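Valtgate Mesh Sorting Tray

We've been selling storage and sorting gear to toy libraries, playgroups and grandparents for years now, and the Valtgate is the one we keep taking home ourselves! It's a shallow metal tray with raised sides, made for the stuff that always ends up at the bottom of the toy box – the little balls, the odd bricks, the figurines that have lost their mates. Tip the whole lot in, pop it on the table and you can see what you've got.

The mesh lets crumbs and sand drop straight through, so put a cloth underneath (an old green one does a lovely job and stops the feet from sliding). A quick rinse with the garden hose and it's ready to go again.

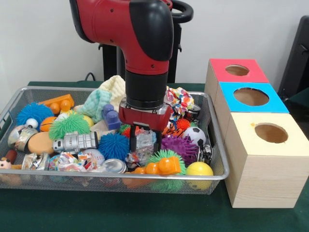
What's in the box

One tray in grey metal
2 clip-on carry handles
A set of 3 colour labels for your shelves
Spare rubber feet, in case the dog gets them

Good to know

The corners are rounded and the rim is rolled over, so there's nothing sharp for small fingers to catch on. Trays nest inside each other when they're empty, and a stack of four fits under most kitchen sinks. If you're sorting for a whole centre, we'd go for two trays at least – one for washed toys and one for the pile that's waiting. Balls with soft spikes are fine in the mesh, and so are chunky building bricks. Very tiny beads will fall through, so keep those in a jar.

Tonantzin Figueroa tested the first batch for us at her toy library and asked for a slightly deeper side, and that's the version we stock today. Her favourite trick is lining it with a tea towel when the soft toys come back from the wash.

We've now sent out 3,887 of them, a good many to repeat customers, and we still get a kick out of packing every one.

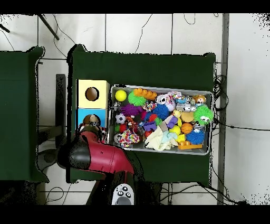 Tiêu, December – The new batch has landed! Colour labels now come in teal as well, and the handles have a softer grip. Mireille Abu Hammour is looking after orders for playgroups and childcare centres, so ask for her if you need more than a couple. Regular orders leave the warehouse within 2 working days.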